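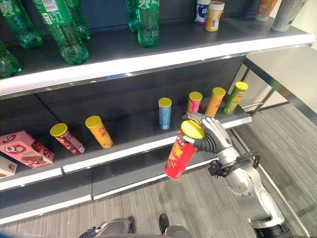

Huệ Cao read the first results and wrote back that a shelf standing in the same spot every time told her very little. She asked for the test to be run again with the unit moved between attempts, and said she would hold off on signing anything until it had been.

The test was run again. A research group in Nonovport now reports that a humanoid robot can learn to take canned snacks from a store shelf with 218 human demonstrations, where the group's earlier method needed 1,000 to do the same job. The new method is called Rerodow. It was developed over the past year under a project named Kilo, with money and lab space from Arumugam, a company that builds stockroom equipment.

In the repeated test, the robot made 400 attempts with the shelf in seven different positions. It took hold of the requested can and lifted it clear of the shelf in more than three quarters of them. The earlier method, given the same small set of demonstrations, managed fewer than half. Given its full set, it came out slightly ahead of Rerodow when the shelf was left alone and well behind once the shelf was moved.

Both methods begin the same way. A person steers the robot's arm through the task while the system records what the cameras see and how the joints move. A program is then trained to produce similar motions by itself. Recording is the slow part. An operator has to reach in, close the hand, lift, back out and reset, and the products have to be put back in a new arrangement each time.

Most of the demonstrations in the older set were there to cover changes in position. If the shelf was turned a little, the group recorded more. If the robot stood a half step farther back, they recorded more again. Operators spent a full season on that set, and the group says part of it became useless when the shelf trim was replaced in the spring.

Rerodow stores each demonstration in two pieces. The first is the trip from the robot's resting pose to the front edge of the shelf. The second starts at the edge and covers everything the hand does past it. The second piece is measured from the shelf edge, so a recorded grasp can be reused when the whole unit has been turned or pushed back. The first piece is thrown away after training and replaced with a path planned on the spot.

The choice of the front edge came out of earlier trouble. The group first tried measuring from the product itself. That worked for cans at the front and failed for cans in the back row, where the hand hides most of the label just before it closes. The edge of the shelf is long and bright and stays in view for longer. 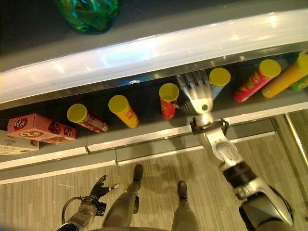 The right hand at the shelf, between a red can and a pale blue one.

The change brought a problem of its own. Joining two pieces of motion tends to leave a jolt where they meet, and in early runs the hand sometimes paused at the shelf edge and then jumped. The group now overlaps the two pieces for a short stretch and blends them. The pause is still there in some runs, but it is short enough that the program recovers from it.

Attempts were scored by a person sitting away from the robot with a printed list of requests. An attempt counted as a success only if the right can left the shelf in the hand and was still held five seconds later. Picking up the neighbor of the right can was scored as a failure even when the grasp was good. Knocking over another product was noted on the sheet but did not change the score. Cao objected to that last rule, saying a shop would care a great deal about the cans left on the shelf, and the written report now lists the knocks in a separate table.

The knocks were more common than the group had hoped. They happened most often when the requested can stood close to a second one on the thumb side. The operators who recorded the demonstrations had a habit of coming in from that side, and the robot picked up the habit with the rest. A later round of recording asked them to vary the approach, and it helped some. The report does not claim to have settled the matter.

Failures fell into a few groups. The largest was a weak grip near the lid, where the can turned in the fingers and slid down during the lift. Next came reaches that ended short, usually with the shelf turned far to one side. A smaller number were plain mistakes about which can had been asked for. Those mostly involved labels in similar colors, and they were worse under the brightest overhead lights, when the glare on the shelf front threw off the estimate of where the edge was.

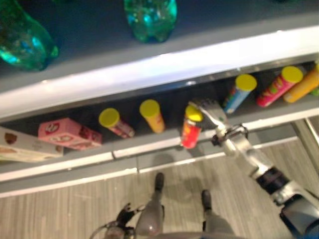 Glare had been on the group's list from the start, and one shelf position was chosen with the lights in mind. Results there were the poorest of any position. Switching off one row of lights brought them back in line with the rest. The group left the poor result in the total and described the lighting change in a note, on the grounds that a store would not turn off its lights for a robot.

Only one product shape was part of the scored test. Bottles, boxes and bags were used to fill out the shelves, and the robot was never asked to pick them. A boxed snack lying flat needs a different grasp, and soft packaging changes shape when it is touched. The report is clear that its figures apply to upright or leaning cylinders of one general size. It also says that all scored attempts used the right hand.

Arumugam has an interest in the outcome. The company sells shelving and carts, and it would like to sell a machine that can work with them. Under the agreement with the group it saw the results before they were released but could not ask for changes. Cao reviewed the test plan at the company's request and was paid for her time, and the report says so on its first page.

Training took less time as well, though the group is careful about that claim. The smaller set of demonstrations trains overnight on the lab's own computers. The larger set used to run through a weekend. The planner that handles the approach path adds a short wait before each reach, so the robot is slower at the shelf than it was before. A person doing the same job would finish several picks in the time it takes for one.

Speed was left out of the goals for this stage. The group wanted to know whether the recording work could be cut, and the approach path was capped at a low speed for safety around the operators. A faster setting has been tried without anyone nearby, and the blending between the two pieces of motion did not hold up well. The jolt came back, and several cans were dropped.

One result surprised the people who did the recording. They expected the neatest demonstrations to be the most useful, and the operators had practiced in order to make smooth, direct reaches. When the set was split and trained in parts, the half containing small corrections did better. In those runs the operator had stopped, seen that the hand was off to one side, and brought it back before closing the fingers. The program trained on them was more likely to fix its own aim. The group has since stopped deleting recordings that look clumsy, as long as they end with the can in the hand.

The same finding makes the headline number harder to read. Some of the gain over the earlier method may come from keeping those corrections, and some from measuring at the shelf edge. The report includes a comparison meant to separate the two, and in it the shelf-edge measurement accounts for the larger share. That comparison used a small part of the full test, and Cao has asked for it to be repeated at full size.
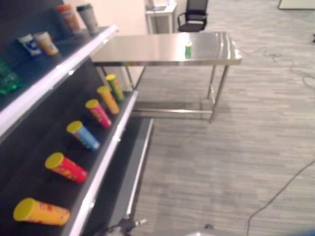
Would a store have to record a new set of demonstrations for each kind of shelf it owns?

The group expects a short recording session for any shelf with a differently shaped front edge, and none for units of the same design placed elsewhere in the building. It has tested only the second case.

The next round is planned for December. It will add a second shelf design with a wire front, which gives the cameras much less to hold on to, and it will score placing a can back on the shelf as well as taking one off. Placing was tried informally this year. The robot could set a can down on an open surface without much difficulty, but getting it between two others usually ended with one of them pushed over.

The recordings will be released along with the score sheets, including the runs that failed. The training program will follow once the part that depends on Arumugam's planner has been replaced with one that can be shared. Labs that want the recordings earlier can request them from the Kilo office in Nonovport, which is answering mail in the mornings only until the new round begins.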